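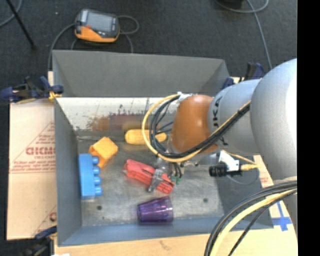
Old metal bin for toy bricks, what to do about the rust spot and the holes in the bottom

Posted by Carmela Moya in Storage and Organizing

I have a gray metal bin with sloping sides that I want to use for my kids' building blocks. It was in the garage when we moved to Gradiscombe. The floor is scuffed all over but feels solid. There is a rusty brown and reddish stain on the inside, and two small round holes in the floor. The stain doesn't come off with dish soap. There are also thin dark scratches near it.

What I want to know is whether I can clean it up enough for toys, and if I should close the holes. The smaller pieces we own would go right through them. I would also like to know how to stop the noise. When the kids dump a load of blocks in, you can hear it upstairs.

My budget is low. A new plastic tub would be easy, but the last two cracked at the corners and I'm tired of buying them.

Deok-su Joo
Depends if it's surface rust or deeper. Press on the stain with the end of a screwdriver. If it flakes or gives, get rid of the bin. If it stays hard you can sand it.

Before you start, do you know what was stored in it? Old garage bins can have had oil or lawn chemicals in them. If you can't find out I would not give it to small kids, they put everything in their mouths.

Myung-ja So
I did this with a metal bin two years ago and it is still in use in our playroom. What I did:

Wash it with hot water and degreaser, twice. Rinse and dry it the same day, with a towel first and then in the sun. Don't leave it to drip dry or you will get new rust in the seams.

Sand the stain with 60 grit until the brown is gone, then go over the same area with 200 or whatever you have that is close to it. Feather it out past the edge of the stain. Wear a dust mask and do it outside. If the bin has any old paint on it, test that for lead first, the swabs are sold at hardware stores. Stop there if it comes up positive.

Wipe off the dust and put on a rust primer, then a top coat. Check the label for one that is OK for toys once it has cured. Cured is not the same as dry. Mine was dry to the touch by evening and the can said to wait a lot longer than that. I did mine in November and it took forever, so pick warm weather if you can.

For the holes, I used rubber plugs from the hardware store, the push-in kind. Measure the hole with a drill bit before you go. Don't use them if your kids are young enough to pull one out and chew on it. A small metal patch riveted from the outside is better in that case, with the rivet ends filed smooth.

For the noise, cut a piece of felt or thin cork for the bottom. I don't glue mine down, so I can take it out and shake it. The sides still ring a little when a block hits them.

Run your hand along the top rim with a glove on. Mine had a burr on one corner that I had to file.

Ro-un Ham
just put a cloth bag inside it. pull the drawstring and the whole lot comes out. covers the holes too

Carmela Moya
Thanks. The screwdriver test was fine, it stayed hard. I'm going to ask the previous owner what was in it before I do any sanding. If I don't hear back I'll keep it for garden tools and look for something else for the blocks.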